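[paper-tasks] Re: Stedham session, can we start training on it?

List: paper-tasks
In reply to: Stedham session, can we start training on it?
From: list member, Litden group

The Wekness group wrote:

> We have the Stedham notebook and booklet episodes on disk now,
> 257 in all, and our plan is to start training on Monday. Both
> wrist streams and the head stream are in. The quick look we did
> was good: the pages get turned, the slips get picked up, and the
> marker tracks are clean for most of it. Unless anyone objects we
> will take the whole set as is. We think this settles the argument
> from June over whether hand-held grippers can give us enough
> bimanual paper data without a robot in the room.

I object, or at least I want to slow this down by a few days. I spent most of the weekend with the same files and I come away with a lower opinion of them than you do. Some of it is fixable. Some of it is a matter of what we think we're collecting, and we've been vague on that since the spring.

First the good part, so I don't get accused of hating everything. The tool works. A person holding one gripper in each hand can do things with a notebook that our teleop rig at Litden can't get near, and they can do them at a speed that doesn't put the operator to sleep. The old rig gave us nine usable page turns in an afternoon and two people with sore necks. I don't want to go back to that.

But "the pages get turned" is a statement about the person. The person knows how paper behaves. They've had a lifetime of it. When the jaws come down a little too far from the corner they feel the page bow and they shift their wrist, and the recording holds the shift without the feel that caused it. We're asking a policy to learn the correction from pictures in which the cause often can't be seen at all. I've made this point before and the reply was that more data takes care of it. Maybe. I would like to see that happen once, on paper, before we budget for it.

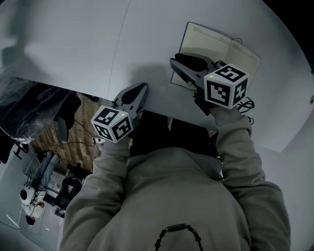
Second, the marker tracks. "Clean for most of it" is carrying a lot of weight in your message. The cubes are fine when the hands are out over the table and apart. Bring the hands together over the fold of a notebook and one hand starts getting in the way of the other, and that is exactly the stretch of the episode we care about. I plotted the pose estimates for the left tool against the right tool through the turn itself, and there are jumps in there that no wrist ever made. The smoothing pass hides them. It draws a lovely curve through a gap and hands us a motion that never took place. If you train on the smoothed poses you should at least know where the filled-in parts are, and at the moment the files don't say. The filter overwrites the raw values.

I asked Thoroddsen for the unsmoothed version and they do still have it, so nothing is lost yet. Please don't delete anything on your side until it has been copied over.

Third, variety, which is my main complaint. We wanted examples of handling paper. What we have is examples of handling paper on one white table, in one room, under one set of ceiling lights. A white sheet on a white table is a hard case for the camera, and I'm glad to have hard cases, but I'd like it to be a case we chose. When I asked why that table, the answer was that the table was there. Fine. Then let's stop writing "diverse" in the status updates.

The same goes for the order of actions. In nearly every episode I opened, the operator goes for the page with the right tool and steadies with the left. A learner will pick that up within the hour and we'll all be pleased with it until somebody puts the notebook down the other way around. I know the protocol says to alternate. I wrote that line of the protocol. It isn't being followed, and I suspect the operators are tired by the time they reach that page of it, which tells me the protocol is too long. I'll cut it down and send a new version to the list.

On the sessions themselves: 40 minutes without a break is too much. You can see the quality go. The approach gets sloppy, the jaws close early, the operator saves it with a scrape across the page that no robot arm should be encouraged to copy. Somebody in the June thread called those "natural recoveries." They may be natural. I'd like them labeled before anyone decides they're good for us.

There was also a question further down in your message that I want to pull out, as two other people have asked me the same thing off list and I gave them slightly different answers.

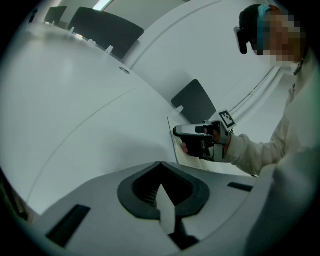

> What should we do with an episode where the slip is picked up on
> the second try?

Keep it, mark the time of the first failed close, and mark the time of the second close. Don't trim the first try out. Don't file it with the clean ones either. It goes in the retry folder and the training config decides whether to read that folder.

I found 19 of these sitting in the clean folder, and I only stopped there out of boredom, so expect more. The reason it bothers me is that the success label is set from the last few images of the episode. Slip in the jaws at the end, episode passes. That rule can't tell a good grasp from three bad ones followed by luck. We agreed to it when we were picking up blocks and it has never been looked at again. Paper isn't a block. You can miss a slip, push it, curl it, and get it on the curl, and then what you've taught is curling.

If someone at Wekness wants to write a small script that flags any episode with more than one close event, I'd be grateful and I'd test it the same day. The jaw opening is logged, so it should be an evening's work. If nobody wants to, I'll do it badly myself.

Now the larger claim, that the session settles the June argument. I don't see how it could. The argument was over whether data from hand-held tools would carry over to an arm. We haven't put anything on an arm. What we've shown is that people can record a lot of episodes quickly, and I don't remember anyone doubting that. An arm has joint limits and a base that is bolted down. A person leaning over a table doesn't. Half the poses I looked at have the operator bent well over the work with their elbows out, bringing the tools in from directions the Litden arms can't reach unless we mount them on the ceiling. I ran a crude reach check on a handful of episodes and didn't like what came back. It was crude, so I won't put a number on it here and have it quoted at me in the fall. A proper check needs the real arm geometry and the real table height, and I only had the first of those.

Can someone at Stedham measure the table, please? Floor to top surface, and front edge to the point where the notebook usually sits.
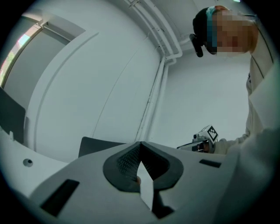

And while you have the tape measure out, write down where the operator stands relative to that point. The head stream gives us some of it, but I'd trust a piece of tape on the floor over anything I can recover from a camera that moves each time the person looks down.

On using the head stream for training, I'm against it for now. It's pretty and it's useful to a human reviewer. I used it constantly this weekend to work out what I was looking at in the wrist views. But the arms won't have a head. If the policy learns to lean on a view that will be missing at test time, we've wasted the effort. Keep recording it, keep it out of the inputs. If Wekness wants to run it both ways as a comparison I have no objection, provided the comparison gets reported whichever way it comes out.

What I'm proposing:

- Training waits until the raw poses are copied from Thoroddsen and the filled-in stretches are marked.
- Retries go in the retry folder. I'll take the first half of the files if Wekness takes the second.
- One more short session, different table, darker top if there is one, with the tools swapped so that the left one does the turning.
- Sessions end after 20 minutes. Set an alarm that the operator can hear.
- The June argument stays open until an arm turns a page.

If you have machine time booked for Monday and it can't be moved, then go ahead and train on what you have, but call it a smoke test in the notes and keep the curves off the slides. I've seen what happens to a smoke test once it has been on a slide.

I'd be happy to be wrong on the marker jumps in particular. My plots are in the shared folder under Litden, with the script. The axis labels on the second one are swapped and I haven't gotten to fixing that.

--
paper-tasks mailing list
Replies go to the whole list by default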